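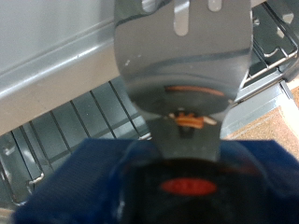 House rules for arms that work around ovens ought to be written down before the first slice of bread goes in, and I'm so happy to say ours finally are! We got it down to 13 rules on one sheet, and I'd love for people to pick at them. The one I'm proudest of is rule 4: any utensil that goes near an oven gets its own line on the tool sheet, with its own grip point and its own length past the fingers. A slotted metal spatula held upright with its head near a wire rack has a very different reach from a bare gripper, and the planner has no clue unless you tell it. Rule 5 goes with it: covers count as part of the gripper, so a blue covering like that gets added to the collision model, folds and all. Before this we had a shared doc, a whiteboard and a lot of "oh, everyone knows that."

The rest in short form: cold runs first for any new motion, heat only after a cold run has been signed off. Door position is an input, so someone confirms it before every run. Nobody reaches into the oven while the arm is enabled. Crumbs get cleared between sets. If you change the tool, you redo the payload and the tool center point, and you write both down. Will post the full sheet once I've fixed the typos.
crumbtray_kit, original poster, 9:40 am

Love this. We have something like it at Castow but it grew to four pages and people stopped reading it. One sheet is the way to go. I'd push back on rule 5 a little, though. Fabric and rubber covers move around. If you model every fold you'll be chasing it forever. We put one padded box around the whole hand and leave it alone.
jointlimit

A padded box is fine until you have to get into a small oven, and then the box won't fit through the opening and somebody "temporarily" shrinks it. I've seen that happen twice. Measure the cover at its fattest and use that number.
oldservo

Fair point, and I think we're closer than it sounds. Fattest measurement IS a padded box, just a smaller one :) My worry is people treating the model as exact. Put a date on it and measure again when the cover gets swapped.
jointlimit

Dating it is a great idea, stealing that for rule 5.
crumbtray_kit, original poster

Can I ask about the signed-off part? We're a small shop (two arms, one bench, one very tired toaster oven) and a sign-off for every new motion sounds like a lot of paper. We logged 1,735 runs since the spring and I can't picture a signature on each.
benchmouse

It's per motion, so most of those wouldn't need one. You sign once for "rack to board," say, and then you can run it all day. New start pose, new utensil or new oven spot, you sign again. Our whole stack of sign-offs fits in a thin folder. What you do keep for every run is the log line: who was at the bench, heat on or off, door open or closed. Takes a few seconds - less if you make it a dropdown.
crumbtray_kit, original poster

Greletti does it that way too, with the heat column colored in. Really easy to scan later. When we went through 3,018 log lines looking for the cause of a bent rack, the door column saved us days.
panhandler_9 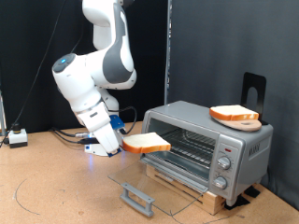 How often should people be taken through the rules again after their first day?
benchmouse

Once a year in November, and again any time the sheet changes. Fifteen minutes at the bench is plenty if you go rule by rule and let people try the stop button themselves.
crumbtray_kit, original poster

I'd go more often than that for anyone who only comes in now and then. People who run the arm daily remember. The ones who drop by once a month are the ones who lean in to straighten the bread.
oldservo

Agreed, and I'll add that the drop-ins should start on cold runs every time, no matter how senior they are. We had some grumbling over that at Palacios and then it just became normal.
panhandler_9

I'm going to be the grump here. Cold runs are great for reach and clearance, but they teach you nothing about toast. Warm bread doesn't act like fresh bread. A grip that's perfect on a soft slice can crack a toasted one, and a cracked slice drops crumbs on the heating element. So I'd want a second sign-off for grip force with the oven at temperature. One signature for motion and one for grip.
ramp_down

Ooh. I don't love adding paper but that's a good catch. Could it be one form with two boxes? Motion cold, grip hot. The second box stays blank until the first is filled in.
crumbtray_kit, original poster

Two boxes works for me. Also please add something on pinning the appliance in place. If the oven can slide when a fork or spatula bumps it, your taught positions are junk from then on, and you may not notice for a while. Mark where the base goes and check the marks at the start of a shift.
ramp_down

We check ours against the Imach bench checklist, which has a line for exactly that. It says to re-teach after any shift you can see by eye. I think that's too loose for an oven with a narrow opening, but it's a start.
jointlimit

Too loose, yes. Touch off on a corner of the oven with a pointer tool and compare. Much better than eyeballing.
oldservo

We tried the touch-off for up to 429 runs between re-teaches and the corner check caught drift that I'd have sworn wasn't there. Big fan.
panhandler_9

OK so changes for the next version: date on the cover measurement, two-box form, marks for the base, corner touch-off at the start of each shift. That puts me over one sheet, so I may merge the crumb rule with the tool-change rule. You people are the best! Full text going up tonight, probably after 8 pm.
crumbtray_kit, original poster

Please don't merge the crumb rule. Make the font smaller.
benchmouse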